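February 8, 2018

Woke at 6 with the old computer on my mind. It has been slow since October and last night it froze twice while I was typing up Dad's letters. 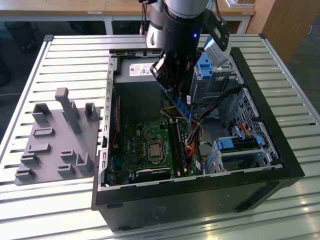 I have 42 letters done and 70 still in the box. The ones from his first winter in Zusdale are the hardest to read. He wrote on both sides of thin paper and the ink has come through, so I have to hold each sheet against the lamp and guess at every third word. I did two before breakfast. One was all about the price of coal and a pair of boots he had sent back to the shop in Gitunthorpe. The other was to his sister, and he asked her three times whether the dog was eating.

Oatmeal, then the bank. The line was long. I paid the gas bill and took out $100 for the week.

Called Siwan Cadwaladr at eleven about the chapel photographs. She has found the album but not the list of names that went with it. She thinks her cousin in Gough may have the list and will write to him. I asked if she remembered the man Dad calls "Futow" in the letters. She said Futow was a house, up past the quarry, and the people who lived there were called by it. So I have had that wrong in nine or ten of my notes and will need to go back and change them. I had him down as a Hungarian. I wrote it on a card and stuck it to the wall so I don't do it again.

It does make better sense of the letter about the wedding. "Went up with Futow's eldest" had puzzled me, as I could not see how he had a grown son when he was supposed to have been on the same crew as Dad.

Soup for lunch, the last of the leek. Need onions, stamps, and lamp bulbs.

Slept for an hour in the chair and woke up with a stiff neck. It rained until four. The gutter over the back door is leaking again at the same joint, and I put the bucket under it. I will have to get someone up there before spring.

Saved everything to the memory stick after supper, and then saved it again to the other one. If the computer goes I will lose nothing except the letter I am in the middle of. I don't want to buy a new one until the letters are finished. I know where everything is on this one, and the printer would probably not work with anything newer.

Typed one more letter tonight, a short one. He had moved to a room with a window on the street and was pleased about it. He drew a little plan in the margin showing the bed, the table and the stove. I can't type a plan, so I put "drawing here" in brackets and marked the sheet with a paper clip. I will ask Siwan if the library still has a scanner.

Bed at ten. Neck still sore.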